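1/ A thread on why old denim fades in stripes, and why the stripes on a pair from one mill don't match those from another. Mostly yarn, some dye chemistry. Mute me for the evening if that isn't your thing.

2/ Start with the yarn. Denim is normally woven with dyed warp and undyed weft. In a warp-faced twill the warp floats over two or three weft threads, then goes under one. So the face is mostly blue and the back is mostly white.

3/ The float is what wears. It stands proud of the cloth and takes the rubbing. The part of the warp that dips under the weft is protected and stays darker for years.

4/ Pull one warp thread from a worn leg and put it under a hand lens. Pale, dark, pale, dark, at the pitch of the weave. Tharushi Begum showed me this at a mending evening in December and I have ruined several good hems doing it since.

5/ Now the dye. Indigo doesn't dissolve in water. You reduce it in an alkaline bath to the leuco form, which does, and which looks yellow-green. The yarn goes in, comes out, meets air, and the indigo turns back to its insoluble blue state on and just inside the fibre.

6/ One dip gives a weak shade. Depth comes from repeating dip and air. The dye builds up near the outside of the yarn and the core stays white. The trade word is ring dyeing.

7/ Everything people like about worn denim comes from the ring. Rub through it and you reach white cotton. A yarn dyed right through to the core would lose fibre at the same rate but look much the same colour all the way down.

8/ Bath pH matters here. At a higher pH the leuco dye has less affinity for cotton and goes in deeper. Bring it down a bit and it takes up quickly near the surface. Same recipe card, thicker or thinner ring, different fade at the end of it.

9/ Rope or slasher. In rope dyeing the warp ends are gathered into ropes and run through the boxes together, then opened out again. In slasher dyeing the ends go through side by side as a sheet. The rope route needs more floor and an extra rebeaming step.

10/ Neither is better. I have cloth from both on the shelf and would not bet money on telling them apart once worn.

11/ The vertical streaks are a separate matter from the dye. They come from uneven yarn. A thick place stands higher, gets rubbed first and goes pale first. A thin place sits lower and keeps its blue. Because the warp runs down the leg, so do the streaks.

12/ Old ring-spun yarn had thick and thin places because the machinery wasn't very good at avoiding them. Modern ring spinning can be very even, so the slubs are now put in on purpose by varying the draft. 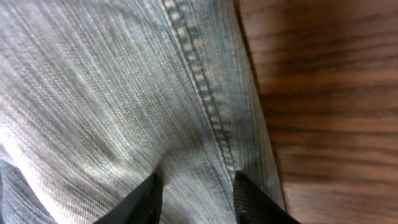 Faded twill next to a double-stitched seam. Streaks run vertically, twill line runs down to the right.

13/ On programmed slub: the pattern has to repeat at some length. If the repeat is short, or lands on a simple fraction of the loom width, you get visible patterning across the cloth. Once seen it can't be unseen. The better spinners randomise the pause between slubs.

14/ Anneli Koivisto, who ran yarn testing at Savolainen before it closed, used to wind yarn on a black board and just look at it. The evenness tester gave a tidy figure for cloth that looked dreadful. She trusted the board.

15/ Twill direction. Right-hand twill climbs to the upper right, left-hand to the upper left. With ordinary Z-spun warp, left-hand twill tends to feel softer after washing. The yarn twist and the twill line run the same way and the surface is less crisp.

16/ Check which side you are looking at before you argue about it online. The line reverses on the back.

17/ Seams fade differently again. A lapped seam has several layers, so it stands up and gets abraded along the ridges. If the thread and cloth shrink by different amounts it also puckers, and you get light and dark patches repeating along its length.

18/ Chain-stitched hems do this more strongly than lockstitched ones. The feed pushes the layers slightly out of step, the hem twists, and the twist wears in as diagonal ridges. People pay extra for what started as a feeding fault.

19/ Question from the replies: does turning jeans inside out for washing help? Yes. It moves the rubbing to the weft side. It does not stop loose indigo coming off in the water, so keep them away from anything white.

20/ Second question: vinegar or salt to "set" the dye. No. Indigo is already insoluble in water. What comes off is badly held surface dye and small bits of fibre, and neither is fixed by anything in your kitchen.

21/ My own test, for what it's worth: 12 swatches of Natlow right-hand twill, each rubbed 400 strokes with dry cotton. Pale floats showed on all of them. The slubby ones went streaky and the even ones went flat grey-blue.

22/ Weakness of that test – one person's arm and no pressure control. I would like to repeat it on a proper abrasion tester if anyone has bench time going.

23/ Next thread will be on sulphur dyes, mainly black over blue and why it goes green at the pockets. I still need to find my notes.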